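20 Sep 2024

Sourdough starter trials, continued. Very good morning! The Mosstead rye jar has doubled in 7 hours, easily its best rise since I started feeding it in May, and it smells wonderful (green apples, a bit of yoghurt). The Batville white is slower but lovely and stretchy.

Junhao Qiu thinks the rye likes the coarser flour from Skollham. I think he's right, so I've switched both jars over and fed them 20 g each.
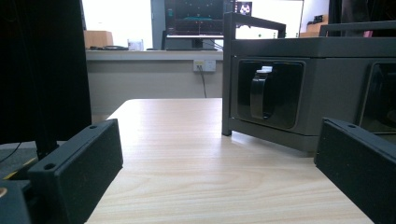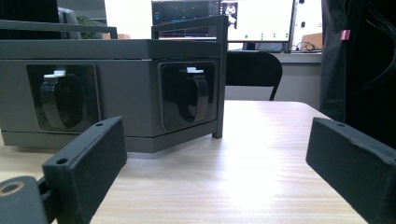 Dark grey unit on the light wooden table, both views.

Baked 2 small loaves from the rye after lunch. Crumb much more open than last time, crust crackling away on the rack – so pleased! Bottom slightly pale, try the lower shelf.

To do: feed again at 16:00, wash the spare jars, ask Junhao for more of that flour before he uses it all on pancakes.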